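机器进了客房，排班表还是老样子
2019-09-22　专栏
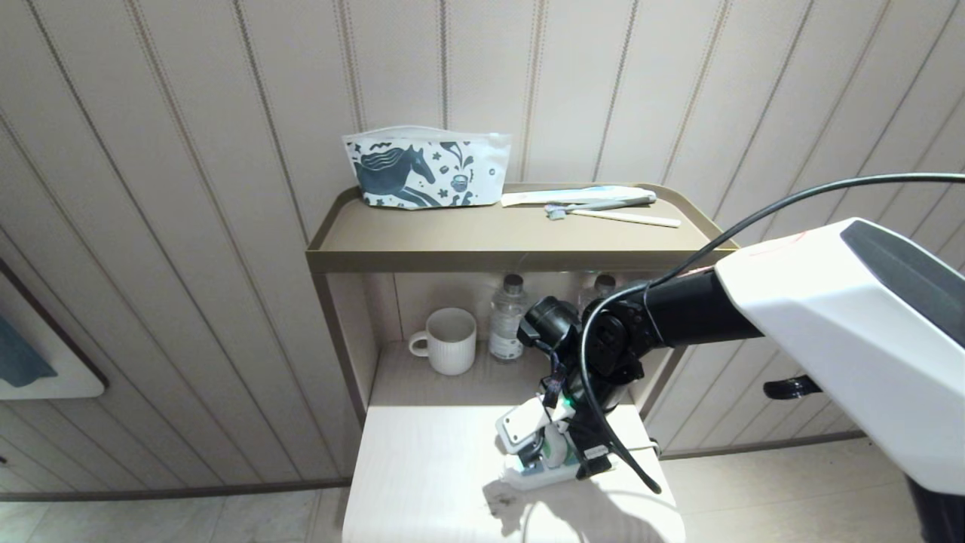 我在Pidness长住公寓做了九年客房主管，今年春天离职，现在给几家小旅馆做培训。离职和机器没有关系，我先把这句话放在前面，因为最近跟同行聊起这件事，对方总以为我是被挤走的。我没有被挤走，我带的人也没有被裁掉一个。正因为这样，我觉得有些话可以讲得平静一点。

Pidness那栋楼有111间房，住的大多是一住几周甚至几个月的客人：陪家人看病的，公司外派的，房子在装修的。长住客的房间和普通酒店房间不一样，洗漱架上摆的全是客人自己的东西。牙刷、杯子、洗漱包、喝了一半的水，每家摆法不同，每个人介意的程度也不同。公司去年开始用Omura的机械臂，一共6台，带轮子的底座，从走廊推进房间，负责整理洗漱架和台面：把东西拿开，擦台面，再把东西放回原处。床铺、卫生间、地面还是人做。

公司当时的说法是，机器接手琐碎的部分，人去做更需要判断的部分。这句话我在会上听过，在培训材料里也读过。我的看法是，他们把哪部分需要判断搞反了。

铺床是有标准的。床单几个角怎么折，枕头朝哪边，新人学三天就会，做三个月就快。洗漱架没有标准。一支牙刷平放在托盘里，旁边有一根木棒，你怎么知道那根木棒是要留的还是要扔的？纸包着的一次性用品，客人是打算今晚用，还是已经不要了？瓶子里剩一点水，倒还是不倒？我手下的Ermelinda Aguiar做了很多年客房，她进门先看垃圾桶。垃圾桶里如果已经有同样的纸包，说明客人自己会扔，架子上那件就是还要的。这种办法没写在任何手册里，是她自己琢磨出来的，后来我们整层楼都照着做。

机器的规则很简单：原来有什么就放回什么，一样都不扔。站在客人的立场，这条规则无可挑剔，少了丢东西的投诉，我完全承认。以前我们每个月总要处理几次“我的发圈不见了”“谁把我的瓶子倒了”，房务员被叫到前台去解释，扣不扣奖金全看客人当天的脾气。机器上了以后，这类事情明显少了，就算有，也可以调记录来看。Kavitha Rajan是我们那里年纪最轻的房务员，刚来时因为一支眼线笔被客人当面骂过，她是最欢迎机器的人。她跟我说，至少不用再为别人的东西担惊受怕。这句话我一直记着，写这篇文章的时候也不打算绕过去。

问题出在剩下的时间怎么算。

按原来的工时表，一间长住房的洗漱架和台面给十二分钟。机器接手以后，这十二分钟从人的工时里整个划掉了，每个人每天多分到两间房。可是机器做这件事的时候，人并没有闲着。得有人把它推进去，对准架子停好，确认地上没有电线和拖鞋，做完再推出来。架子上如果有机器认不出来的东西，它会停下，平板上跳出一条提示，房务员放下手里的床单过去看，点“保留”或者“移开”，再回来接着铺床。这些动作每一次都很短，短到工时表里没有它们的位置。

七月份，我让大家把每次被叫过去的情况记在纸上。那个月一共记了397次。我把表交上去，项目负责人Pranab Sivakumar很认真地看了，也很快回了信。他说这些提示是系统在学习，次数会逐月下降。我相信他说的是实话，他是个讲道理的人，机器后来也确实少停了一些。但我问的是另一件事：在它下降之前，这些时间由谁来出？信里没有回答，后来的会上也没有。

我认为这才是该争的地方。大家谈自动化，习惯先问会不会丢饭碗，公司一保证不裁员，谈话就结束了。我们那栋楼的确没有裁员，公司守了信用。可是一个房务员的一天变成了另外一个样子。以前她关上门，一间房从头做到尾，中间累了可以把顺序换一换，先擦镜子，后铺床。现在顺序跟着机器走，因为六台机器要在各层之间轮转，排在你后面的人等着用。你不能让它在房间里多停五分钟，哪怕你想先把浴室的地擦干再让轮子压过去。

Marisol Guzmán在三楼，腰不好，从前她的办法是把弯腰的活和站着的活隔开做。洗漱架对她来说是站着的活，是喘口气的时候。机器拿走的刚好是这一块，留给她的是床垫、浴缸和地面，一件接一件。公司请来的顾问公司Fotard做过一份评估，结论是体力负担减轻了，因为总的操作步骤减少了。步骤是减少了，剩下的全是重的。我把这个意见写进过反馈表，得到的答复是可以申请护腰。

还有工钱。每操作一台机器，按理说是多了一项技能，有培训，有考核，考不过不能单独推机器进房。我替组里要过设备津贴，最后批下来的是每人一次性600，发一回就完了。同一栋楼里，工程部的人学会给机器换夹爪，工资是提了一级的。两边学的时间差不多长。差别在哪里，我问过人事，人事说岗位序列不同。

我也听过反面的意见，而且来自我很尊重的同行。Marisa Caputo在另一家叫Matoušek的旅馆管客房，比我早一年用上类似的设备。她认为我把老办法想得太好了：过去房务员的“判断”有一半是被逼出来的，没有人给她们规则，错了却要她们担责，现在有一台机器把规则定死，是好事。她那边的做法是给每台机器单独安排一个人，一班下来只管机器，不铺床，工时照算，组里轮着做。她说实行以后抱怨少了很多，想做这个班的人要排队。

她的话我同意一大半。规则清楚对基层员工是保护，这一点我前面已经承认了。可是请注意，她那里行得通，靠的是旅馆肯拿出整整一个人的工时。买机器的时候，这笔工时就写在预算里。Pidness的预算里没有这一行，写的是每间房节省十二分钟，而且在第一台机器进楼之前，这十二分钟就已经算作节省下来的了。同样的机械臂，同样擦一个架子，两栋楼里的人过的日子差得很远，差的就是预算表上的一行字。

所以我对正在考虑买设备的旅馆有几条具体的建议。先试两个月，这两个月里不动工时表，让房务员按原来的房数做，把推机器、等机器、回应提示的时间如实记下来，再谈房数。记时间的事由房务员自己来做，不要从机器的后台导，后台只知道机器什么时候停，不知道人是从哪里走过来的。机器先做哪些活，去问做活的人，她们当中很多人会告诉你，最想交出去的是换被套。我知道换被套对机械臂来说难得多，供应商会说现在做不到。做不到可以等，也可以先用它来搬布草、送水，不必因为擦架子最容易演示，就从擦架子开始。

客人那边也要讲清楚。Pidness在入住单上印了一行小字，说部分整理工作由设备完成。长住客里有人看得很仔细，要求洗漱架只由人来碰，有人正好相反，希望除了机器谁都别碰。两种要求都合理，都应该能在入住时勾选，而不是等房务员推着机器站在门口，才由她去跟客人商量。我在的时候，这个选项提了几次，一直排在系统更新的后面。

前几天Ermelinda给我发消息，说三楼的提示比夏天少了，她那层现在一天只被叫过去几回。我问她房数有没有调回来。她说没有，下个月的排班表已经贴出来了，还是原来那个数。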